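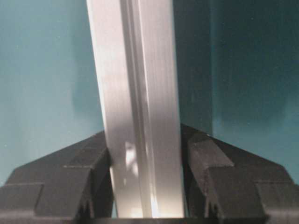
Villads Kjærgaard wrote to me that a profile bar should be checked on the floor before it goes in the rack, and that he does not accept "looks straight" as a result. I agree with him, so the list now begins with the bars on the floor.

Slotted metal bars, storage room Moslow, check before assembly
Checked by: Birthe Thoroddsen
Month: June

1. Surface along the full length
Result: OK
Comment: Fine streaks along the length are normal for this kind of surface and are not a damage. I look for scratches that go across. When the lamp shines directly on the metal, the glare can hide a dent, so please turn the bar and look a second time.

2. Groove clean and open
Result: OK after cleaning
Comment: In one bar there were small chips in the groove, near the end. I removed them with the soft brush. Please do not blow them out with air, they go in the eyes.

3. Cut ends without burr
Result: NOT OK, 2 bars
Comment: I felt a sharp edge through the glove. Both bars are put aside with red tape and Aksel will file them. After filing they must be checked again from point 1.

4. Straightness
Result: OK
Comment: Lay the bar on the flat table and try to push the thin paper under it. Do it on two sides. Looking along the bar by eye is allowed as a first look only.

5. Length against the drawing
Result: OK
Comment: The short ones are 67 cm on the drawing and also on my tape. The old drawing from Londum has another length, please throw it away if you still find it.

6. Bolts and slot nuts
Result: OK, one remark
Comment: The box says 100 pieces but it was opened before I came, so I can not confirm this. The nut must turn fully in the groove. If it stays half turned it feels tight, but it will slip later under load.

7. Gloves and shoes
Result: OK
Comment: Hacer asked if thin gloves are enough. For carrying yes, for bars with fresh cut ends no.

8. Carrying and storing
Result: NOT OK
Comment: Three long bars stood against the wall beside the door without a strap. They can fall when somebody opens the door fast. I laid them down on the lower shelf. The strap is ordered, until then no bar is stored standing.

Open points: filing of the ends (Aksel), strap for the wall, new label for the bolt box. Points 3 and 8 will be checked again before the rack is built, and I will write the result under the same numbers.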